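Gillow hand service kit: nine months of knuckles

The Gillow kit arrives in a flat grey tin that looks as if it ought to contain shortbread. Inside are a torque driver, 9 bits, a syringe of grease, a pot of thread lock, a cleaning brush and a booklet translated by someone who had a train to catch. It is sold for four-fingered hands of the sort we run on our Tangen, and I bought it in December after rounding off a knuckle screw with a hex key from a flat-pack bookcase.

I look after one machine. It has a taped-off patch of office carpet, two arms and a talent for working its finger screws loose in the last hour of the week. The official cure is to send the hand to Cluvberg and do without it for 40 days. The unofficial cure is this tin.

The driver is the good bit. It clicks at a sensible point, the click can be felt through a glove, and the shaft is slim enough to reach the screw in the knuckle joint without leaning on the neighbouring finger. My old one marked the casing every time I used it. The bits are fine. I use three of them and expect to be buried with the others in mint condition.

The grease is another matter. The booklet says "a modest pearl" per joint, and the syringe delivers either nothing at all or enough to dress a salad. Push the excess out on card first. Then wipe everything, curl the fingers by hand a few times, and wipe everything again. Carpet fluff will find any grease you leave behind.

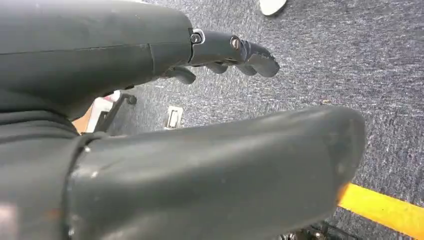 Page last changed: Mon 1 September

With the hand relaxed and the fingers curled like that, you can get at the screws on top of the palm section without fighting anything. I do the hex one nearest the forearm first, then the little brassy one at the knuckle. The booklet gives the opposite order, then changes its mind two pages later. Power off before either, obviously, and give the arm something soft to rest on if yours sags when the brakes let go.

Dust is a running chore on carpet. The specks on the dark shell are only a matter of pride, but the seams want the brush once a week. Gillow's brush sheds. After my second evening tweezering its bristles out of a joint I went back to a make-up brush from the chemist, which cost less and has kept all its hair.

Thread lock: adequate, small pot, lid glues itself shut. Store it upside down and swear at it anyway.

I also tried the Brollalitz kit, on loan for a fortnight. It has better grease, in a proper tube, and a worse driver with a click you have to take on trust. If they would sell me the tube by itself I'd be a happy man. They won't.

A full going-over of one hand now takes me 40 minutes, plus 5 for finding the bit I dropped. The same job before the tin took most of an afternoon and a lie down.

Good: driver, bits, the tin itself.
Bad: brush, syringe, booklet.
Would I buy it again: yes, for the driver, with a sigh.

Score: 3 out of 5. Refills are sold in packs that include another brush.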